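Battery sorting, bench 2
September, started 9:40

Carrying on from the last entry. The mixed cells from the Sultport box are still the main job. Everything that came out of drawers, old remotes, wall clocks and the dead flashlights went into that one box, and we have never known what was good and what was not. The plan is to get every AA and AAA through the tester, write down open-circuit voltage and voltage under load, and split them by chemistry before anything goes out for recycling.

Box count before starting: 195 cells. That is loose cells only. The ones still in shrink wrap are on the shelf under the window and are not part of this.

Got 81 done in the last session. Those are in the two lidded tubs marked KEEP and OUT. Please do not top up either tub from the box, even if a cell looks new. If it has no line in the sheet it has not been tested.

Method, same as before, written out again because Tõnu asked:

Take a small batch into the yellow tray. Pick out of the tray one at a time and stand them on the table. Read the label, write the type. Measure open circuit, then put the 8 ohm resistor across for five seconds and read again. Return to KEEP or OUT. Do not put tested cells back in the tray.

Cutoffs for AA alkaline: 1.45 V or better open and no lower than 1.30 V under load goes to KEEP. Carbon-zinc cells get their own column. They sag more under the same resistor and I do not want them judged by the alkaline number. For now anything carbon-zinc under 1.20 V loaded is OUT. I may change that once there are enough of them to look at.

10:15. First batch. Row set up left of the tray, mixed brands, one thin cell at the end of the row that belongs with the smaller sizes.

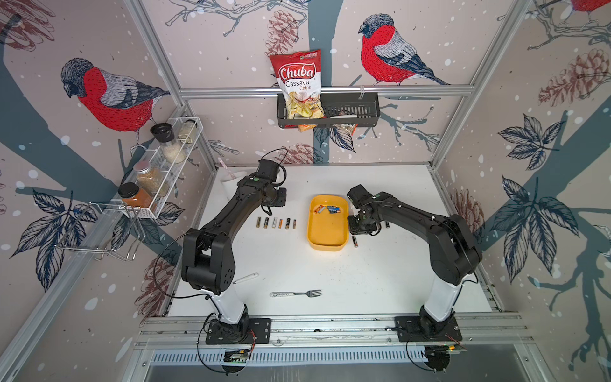 The meter on this bench reads 0.01 V higher than the Kan meter on bench 1. Checked both against the reference before starting and again at 10:50, same difference each time. I am leaving the numbers as read and putting the bench number at the top of the page. Whoever merges the sheets can subtract it there. Do not correct it twice.

Standing the cells up works better than laying them flat. Flat ones roll when the table gets bumped, and last session two ended up on the floor and I had to guess which had been measured. The drawback is that they fall like skittles if a sleeve catches one. Leave a finger's width between them.

Resistor clip is getting loose. The loaded reading jumped between 1.18 and 1.31 on one cell until I squeezed the clip with pliers, then it held steady at 1.30. I went back and redid the four cells before it. Three were unchanged, one moved from OUT to KEEP. The sheet has the old values struck through. Need a new clip from the Betis order, or just solder the thing.

11:20. Tõnu Paulauskas came by with the date code question. He thinks we should write down the best-before date for each cell. I tried it on one batch and it nearly doubled the time. Half of them are rubbed off, and on several the print is so small that I had to take the cell over to the lamp. We agreed to note the date only for cells that pass. If one fails it does not matter much how old it was.

He also asked about leaks. So far only a few with white crust at the negative end. Those go straight into the zip bag without being measured, and get an L in the sheet. Wear gloves for them and wipe the contacts afterward. I used a cotton swab with a little vinegar and then a dry one.

Second half of the session was mostly a matter of labels. Writing them as printed where I can read them, including the small type. LR6 means alkaline AA, R6 without the L is carbon-zinc. If the code is covered or scraped off, look for a word on the side. "Heavy duty" on an old cell nearly always means carbon-zinc, whatever else the label promises. If there is still no way to tell, write U and keep it apart.

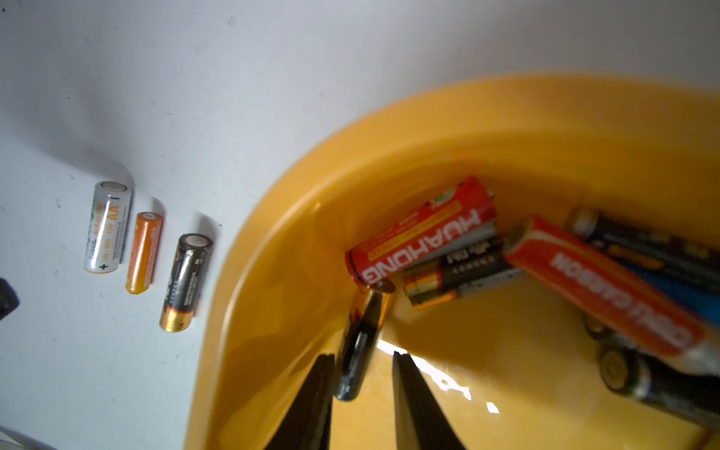 Three AAs stood out beside the tray, with a red HUAHONG on the pile. The white one is marked LR6 / AM3, 1.5V.

Took 20 cells through after the clip was fixed and am happy with those readings. The ones done before 10:50 I would like spot-checked, maybe every fourth line. Use bench 1 for that so we get a comparison at the same time.

Things that went wrong, small:
Column for loaded voltage was labeled mA on the printed sheet. Fixed by hand on page 3, still wrong on the blanks.
Wrote one cell down twice. Second line crossed out.
The timer beeps at four seconds when set to five. Using the wall clock.

Left to do:
Rest of the Sultport box.
AAA cells need their own cutoffs and I have not worked those out. Put them in the paper cup until then, untested.
Ask Altstead if they take carbon-zinc and alkaline in one drum or want them separate. If they want them separate, the OUT tub has to be split, and it is better to know that before it is full.
Tape over the ends of any lithium cells that turn up. None yet.
Reprint the blank sheets.

Stopped 12:35. Meter off, resistor unclipped, sheet in the blue folder.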